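Call for Participants: Human Judgment of Robot Grasps in Simulated Scenes

Siregar Institute for Applied Robotics
Manipulation Methods Group
Posted 8/11/22

The Manipulation Methods Group invites adults to take part in a paid research study on how people judge whether a robot is about to pick up an object correctly. The study is part of the Tellerix project, which develops and tests methods for scoring robot grasping in computer simulation. No background in robotics, computing or engineering is needed.

We are seeking 80 participants for the main study. A smaller group of 20 will be invited back for a follow-up session, described under "Follow-up Session" below.

Background

Robots that pick up household and office objects are now trained largely in simulation. A simulated robot can attempt the same task many times under slightly different conditions, and the software records how each attempt ended. What the software does not record well is how an attempt looked while it was still under way. A gripper may approach an object from a poor angle and still lift it. Another may approach well and lose the object because of a small error in the simulated contact.

Our group has proposed a scoring method, called staged judgment, in which people look at still views taken at set points during an attempt and say what they expect to happen next. Their answers are then compared with the recorded outcome. In a pilot round completed in May, staged judgment separated careful approaches from lucky ones more often than outcome scoring alone did. The pilot also raised a problem that the present study is meant to address: participants disagreed with one another most when part of the target object was out of sight, and we could not tell whether the disagreement came from the hidden part itself or from the lack of a second view.

The present study compares three viewing conditions. In the first, participants see one view from the robot's own camera position. In the second, they see that view together with one taken from the side. In the third, they see the robot's view for a limited time and must answer from memory. Each participant is assigned to one condition only and will be told which one at the start of the session.

What Participants Will Do

Participants attend one session at our Drirnero building. After a short introduction and a set of practice items, each participant views 36 simulated attempts on a desktop monitor. For every attempt the participant is asked to:

mark the point on the object where the gripper is most likely to make contact;
state whether the grasp is expected to hold, slip or miss;
rate his or her confidence in that answer;
note, in a few words, anything in the view that made the judgment difficult.

The written notes matter a great deal to us. In the pilot many of the most useful findings came from short remarks such as "cannot see the far side" or "too close to the neighbor." Full sentences are not required and spelling is not checked.

Objects in the study differ in size, shape and finish. They include plain boxes, books, kitchen items, tools, and several items with handles, narrow stems or curved openings. Some surfaces are shiny and some are dull. Objects are shown alone or near other objects. Participants will not operate a robot and will not handle any equipment other than a mouse and keyboard.

There is no penalty for wrong answers. The purpose of the study is to learn how people reach a judgment, and participants are not being tested for skill. Results for individual attempts are not shown during the session, as this would affect later answers. A summary may be requested when the study has closed.

Who May Take Part

Participants must be adults who read English comfortably and have normal or corrected vision. Glasses and contact lenses are acceptable. Because some items depend on seeing differences in color and shading, we ask that persons with a known color vision deficiency tell us when they register. They remain eligible, and their results will be analyzed both with and apart from those of the larger group.

Persons who took part in the May pilot are not eligible for the main study. Current employees of the Institute and students supervised by members of the group are likewise not eligible. Persons who have worked in grasp planning or robot simulation may register, but only a limited number of places are open to them – please state your experience clearly on the form.

Each session room is reached without stairs, and monitor height, text size and room lighting can be adjusted. Requests for other arrangements should be made at registration.

Follow-up Session

After the main study, 20 participants will be invited to return for a second session. Selection will be made by random draw within each viewing condition among those who have said they are willing. In the follow-up, participants see a portion of the same attempts again, in a different order and mixed with new ones, and are asked to talk through their reasoning aloud. Audio of the follow-up will be recorded and transcribed. Agreeing to the follow-up is optional and has no effect on payment for the main session.

Payment

Participants in the main study receive $36 on completing the session. Those who attend the follow-up receive a further $15. Payment is made by prepaid card at the end of each visit. A participant who chooses to stop early will be paid in full for that session. Parking in the visitor lot is free with a permit issued at the front desk.

Risks, Privacy and Consent

The risks of taking part are those of ordinary computer use, chiefly tired eyes. A break is offered halfway through the session and further breaks may be taken at any time, except while a timed item is on the screen. Written consent is obtained before the practice items begin. A participant may withdraw without giving a reason.

Answers are stored under a participant number. Names and contact details are kept in a separate file and are deleted once payments have been reconciled and the follow-up is complete. Number-coded answers may be shared with our partner laboratory, Trokov, which is responsible for the statistical analysis. Trokov will not receive names, contact details or audio. Short passages from follow-up transcripts may be quoted in published work after any identifying details have been removed.

The study has been reviewed and approved under the Institute's procedures for research with human participants. A copy of the full protocol is available at the front desk and will be sent by mail on request.

How to Register

Please complete the registration form on the Tellerix project page or ask for a paper copy at the Drirnero front desk. The form asks for your contact details, the hours at which you are usually free, your vision correction if any, and any earlier work with robots or simulation. Registered persons will be contacted in the order in which forms are received. Registration closes when all places in the main study have been filled, and a waiting list will be kept in case of cancellations.

Please do not send medical records or proof of identity with the form. Identification will be checked in person on the day of the session and no copy will be kept.

Persons who must cancel are asked to let the study office know as early as they can so that the place may be offered to someone else.

A Note on Judging from One View
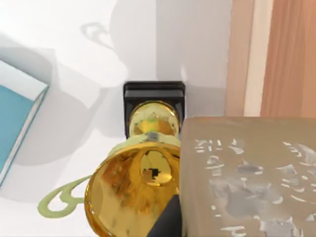 Staged judgment asks participants to commit to an answer using only what a given view provides. Those assigned to the single-view condition should expect that some items will leave them unsure, and an unsure answer with an honest confidence rating is as valuable to the analysis as a firm one. Overhead views are a common source of doubt. When a gold trophy is seen from almost directly above, the wide cup is plain to see and one curled handle stands out to its left, but the opposite handle is hidden behind a tan block and can be traced only by its shadow on the white tabletop. The gripper finger beside the bowl comes very near the rim, and a participant must decide how much weight to give that small gap against the parts that cannot be seen. Shiny surfaces add to the difficulty, as reflections inside a cup can be hard to tell from its actual shape. Remarks on any of these points – shadows, reflections, hidden parts, crowding – may be entered in the notes field for the item concerned, and the session leader will explain before the practice items how to return to a note that was left unfinished.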